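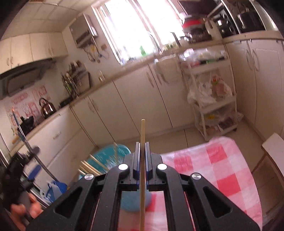

Slide 1. Good afternoon, and thank you for choosing transboundary water law over the coffee line. My subject is the duty to notify – what one state owes its neighbor before it builds something large on a river they share. Keep the picture up while I get through the definitions. Leave it up until people have found seats.

Slide 2. The rule itself. Most river treaties say a state planning a project that may cause significant harm must tell the other states in good time. Pause here. Ask the room what "significant" means. Ask what "good time" means. Enjoy the silence, then move on, as the drafters did.

Slide 3. The Vurkon case. A river, two countries, one treaty of 37 articles. Article 6 covers notice and takes up four lines. The official flag, by contrast, gets a full page and an annex. The upstream side planned the Trarncombe dam and sent its notice in January, by which time the access road was finished and the concrete was on order. It argued that the treaty said "before operation." The downstream side argued that it said "before works." Both were reading from the same text in different official languages, and both languages were equally authentic. (Wait for the lawyers to laugh. The engineers won't.)

Slide 4. What the notice contained. A cover letter, a map, and 2,000 pages of technical material with no index. Flow data for the dry months was in an appendix to an appendix. I have read it. The downstream commission had 100 days to reply and spent a good part of them asking for a legible copy of the map.

Slide 5. Remedies. Go slowly, people take notes on this one. Failure to notify is a breach even when the dam does no harm at all. What you get for it is usually a declaration that you were right. You can frame it. Courts are reluctant to order a structure pulled down over a procedural breach, and builders are aware of this.

Slide 6. Buenaventura, for contrast. The agreement there has a standstill clause: no works during the reply period. It is one sentence long. The parties still quarrel, but over drawings, and a drawing is cheap to change. Skip the table if we're past 3:30.

Slide 7. Drafting advice. Define "planned measure." Say what data goes in the notice and in what form. Start the clock when the file is complete, and say who decides that it is. If you must have two authentic languages, have someone read both.

Slide 8. The Rirnimeck draft protocol is the handout by the door. Comments are open until the end of the session. Take questions, water first, flags last.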